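4. Good practice for reporting simulated drawer tasks

4.1 Scope of the recommendations

The recommendations in this section apply to tabletop manipulation tasks carried out in simulation, in which a robot arm must handle small items in the presence of furniture with moving parts. They were drafted by the Nalteron working group (Bonsu, Orlandini, Escobar and Villa) and revised in July after comments from the Drustard laboratory. They do not replace safety standards for physical equipment. Their purpose is to ensure that a result reported by one laboratory can be understood, repeated and, where necessary, challenged by another.

The working group reviewed 1,699 episode records submitted under the Brindatum protocol. Many could not be interpreted without writing to the people who had produced them. The most common fault was an incomplete account of the starting state: the task instruction was given in full, but the position of the furniture, the state of each drawer and the placement of loose items were left to the reader to infer. 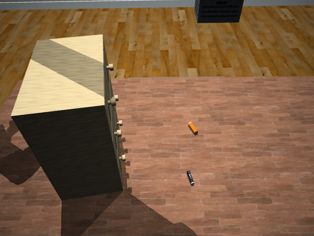

Section 4: 3 min read

Figure 3. Views from the drawer task used in this section. Upper: cabinet with an orange and a black cylindrical object on the brick-patterned floor. Lower: cabinet with one drawer open and the orange object held by the gripper. Both views are rendered.

4.2 Recording the starting state

Every episode should be accompanied by a record of the scene before the first command is issued to the arm. The record should name each movable item, give its pose in the coordinate system of the simulator, and state whether it rests on a surface, inside a container or against another item. Orientation must be included for items that can roll. A cylinder lying on its side presents a different grasp from the same cylinder standing on its end, and success rates that combine the two are of little use for comparison.

Drawers should be listed individually and numbered from the top. The term "closed" should be reserved for a drawer whose joint value lies within the stated tolerance of its limit; all other drawers are to be reported as open, with the joint value given. The working group considered a third category, "ajar", and decided against it. Laboratories had been using the word for openings of very different sizes, and the joint value already conveys what the reader needs.

Items that play no part in the instruction should be recorded with the same care as those that do. A second small object near the target affects both perception and approach planning. Background furniture may be described more briefly, provided that it lies outside the reach of the arm and this is stated.

4.3 Lighting and rendering

Lighting is often treated as a matter of presentation. For policies that rely on camera input, it is part of the task. The position and strength of each light source should be reported, together with the renderer version and the shadow settings. Strong directional light can leave one side of a cabinet in deep shade, so that knobs and drawer seams are difficult to distinguish, and the arm may cast its own shadow across the work surface as it moves.

Where lighting is varied between episodes, the range of variation must be published along with the random seeds. Where it is fixed, the authors should say so plainly and avoid any general claim about performance under other conditions. Escobar and Farina repeated one set of 500 episodes at Marchetti with only the light direction altered, and their comparison is reported separately in the appendix.

4.4 Reporting intermediate states

A single success flag at the end of an episode conceals most of what a reader would wish to know. The working group therefore recommends that three intermediate events be logged with time stamps: first contact with the target, stable grasp, and release.

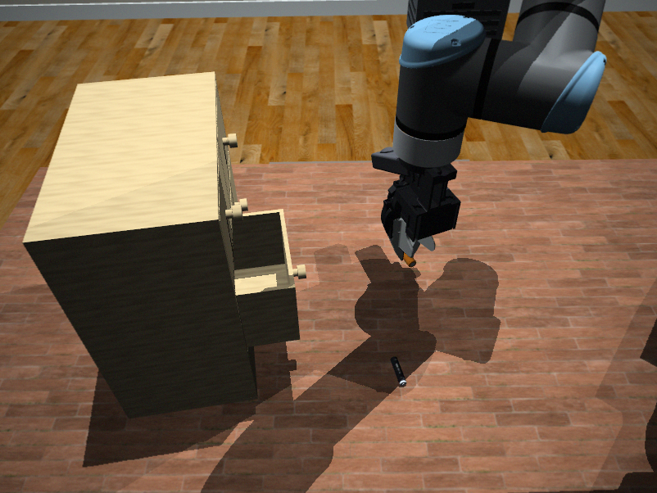
A stable grasp should be declared only when the target has been clear of its supporting surface for the full holding period set out in the protocol. Contact between fingertip and object is not sufficient. Several submitted records marked a grasp as complete at the moment of first contact, and the affected figures had to be withdrawn from the pooled analysis.

The state of every drawer should be logged at each of the three events. A drawer may be moved by accident during an approach, and such movement is to be reported even when the episode is otherwise successful. Unintended contact between the arm and the cabinet should be listed in a separate column, with the link involved and the peak force where the simulator provides it.

4.5 Human intervention and excluded episodes

Any episode in which an operator pauses, resets or corrects the arm must be labelled accordingly. It may be retained for training purposes, but it should not be counted as autonomous. Laboratories are asked to keep excluded episodes on file — including those stopped by a simulator fault — and to publish the reason for each exclusion. Villa's template for this purpose is supplied with the protocol and may be modified, provided the column headings are kept in their original order.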